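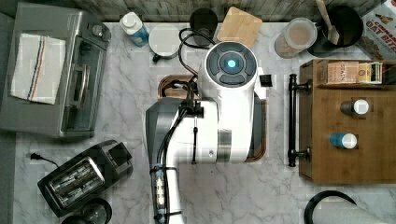
Research > Household Studies > Kitchens in Use > Section 4

4. What collects around the sink

4.1 Appliances and their neighbours

In the Plerholm kitchens the counter beside the sink was rarely kept for washing up alone. It also held things that were plugged in, things waiting to be put away and things that had no other home. Figure 4 shows one such counter, with a toaster oven and a two-slice toaster on the left of the sink.

Figure 4. Sink counter with toaster oven, toaster and items stored along the backsplash.

We coded each object by where it stood and by what it was normally used for. The two did not always agree. Tea towels are a good case. Most households had a hook or rail for them, yet towels were often laid over the nearest flat-topped appliance, as with the striped one on the toaster oven in Figure 4. We coded these as "resting" and left the hook out of the count.

4.2 The back row

The strip of counter in front of the backsplash was the most mixed part of the room. In Figure 4 it takes in a spray bottle, a mug, a cutting board, a canister and a wooden spoon in a black holder or pot, with a box of cereal at the far right. Cleaning things and eating things share one line. Our Kestmont households did the same, although there the spray bottle was more often kept under the sink.

Of the 84 counters coded, only two had a back row made up of a single kind of object. Bermúdez, the earlier project on rented flats, treated the back row as storage. We would call it a halfway place — some items stay for months, others go back in the cupboard on Sunday when the counter is wiped down. The Kundach coding sheet has no box for this, so we added one.

Boards that leaned were coded apart from boards that lay flat, as a flat board takes up working space.

Shares: 2 | Comments: 2

Comments

Did you code cereal as food or as storage? Ours lives on the counter all year and I wouldn't know which to tick.

Useful section. I'd like to see the coding sheet with the extra box added, if it can be shared.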